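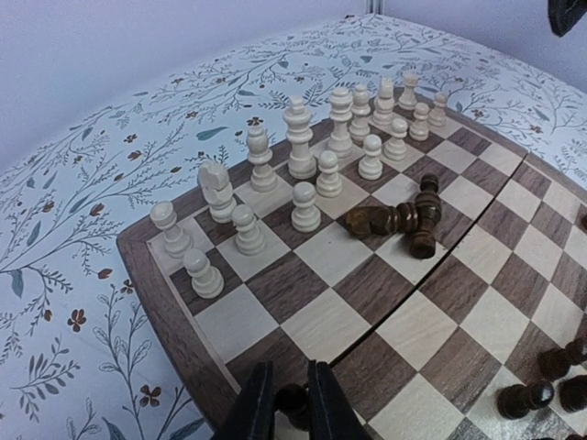

February – Holtum folding set, no. 143, first look

Set came over from Dromcombe in its own case, pieces loose inside and a bit of newspaper stuffed round them. It is the usual folding pattern, wooden board in two halves that shuts up into a box for the men. Booked in under Flimside with the other games. They want it playable for the spring open day and aren't bothered about it looking new, so no refinishing.

Opened it out on the flowered cloth. The two halves don't agree with each other. The squares are slightly out of line across the fold, enough that the eye goes straight to it. It doesn't stop anyone playing. A piece stood across the seam will lean a touch if the base is small, so the pawns feel it and the king doesn't.

Measured the white king at 92 mm with the good calliper. Wrote it on the card as well, as the last time we measured a king and kept it in our heads we ended up with three different answers.

Checked for play at the fold by holding one half down with a palm and pushing the other sideways. It moves, and it comes back to a different place each time. So some of the error is wear in the hinges and some of it was built in. I can deal with the first. The second would mean cutting new recesses, and I'm leaving it unless Flimside ask.

To do on the board:

Take out the hinge screws one at a time, plug the holes with slivers of hardwood and glue, let them go off overnight, drill again with the small bit.
Refit with the original screws if the threads are any good. If not, Chowdhury for a packet of the short ones. Ask for slotted.
Shut the board on a strip of paper along the whole length and pull, to find where it pinches.
Wax the fold. Very little.

Pieces

The white side is complete and I stood all of it up at the far end. Knights are simple blocky carvings and I like them. Bishops have the slit in the top, clean edges, no chips into the slit that I could feel with a fingernail. The rooks have flat tops and sit square. One pawn had a smear of old glue under the base. It came off with the edge of a steel rule.

The bases are bare wood. There are traces of something green on a couple of them, so I'd guess they had baize once and somebody got tired of it coming off. Etelka Takács thinks they should be rebaized. My own view is that it will only come off again if we use the same thin stuff, but she has done far more of these than I have and she has a punch the right size. Left the decision with her. If it is a yes, we want the wool, and cut it before gluing. Card for the punch block is in the second drawer with the sandpaper.

Dark side next. These have had more handling than the white ones, or the stain shows it more. The polish has gone from the heads of the knights and the colour underneath is paler than I'd expected. I'll try one pawn with the dark wax, on the underside first, and see it in daylight before touching the rest.

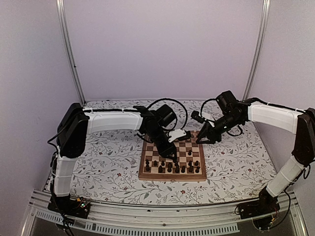

The rims of the dark rooks need the same going over as the pawns, with a soft brush to get the dust out of the tops before any wax goes near them. Last winter I waxed straight over dust on the Dromcombe draughts and had to strip the lot with white spirit. Soft brush, then a dry cloth, then wax.

Clasp. It is a small one in the middle of the front edge. The catch closes but there is too much slack, and with the pieces inside the lid lifts when you tip the box. I bent the hook in by hand a tiny amount and it was better. I don't want to bend it again cold as these snap without any warning. If it works loose, fit a new one in the same holes. Holtum used the same pattern for years and there are two spares in the tobacco tin.

Border is sound all the way round. One corner mitre has opened by the thickness of a sheet of paper. Thin glue, cramp with a rubber band, wipe the squeeze-out straight away.

Did the wobble test on the board as well, on the bench and then back on the cloth. It rocks on the hard bench and sits well enough on cloth, so there is a slight twist in one half. I'm not going to try to flatten it. Two felt dots under the high corner will do the job and can be peeled off again.

Time so far 110 minutes, including looking for the calliper.

3.40 pm

Plugs are in and glued. Used the last of the small hardwood sticks – more to be split before anyone starts the next set. Board is open and weighted until the morning. Please don't shut it.

Tried the dark wax on the underside of one pawn. Too red. Mixed in a bit of the brown and it is close, close enough I think, but I'll check it again by the window tomorrow. The pawn is in the saucer on the shelf and everything else is back in its bag, white and dark separate.

Questions for Flimside when I ring them:

Is there a box label or a price ticket anywhere? Dromcombe thought there had been one.
Do they mind felt dots on the underside?
Baize yes or no, once Etelka has said what she wants.

Still owed to Chowdhury from the last order: one tin of wax. Roughly half of the old tin is left and that covers this set.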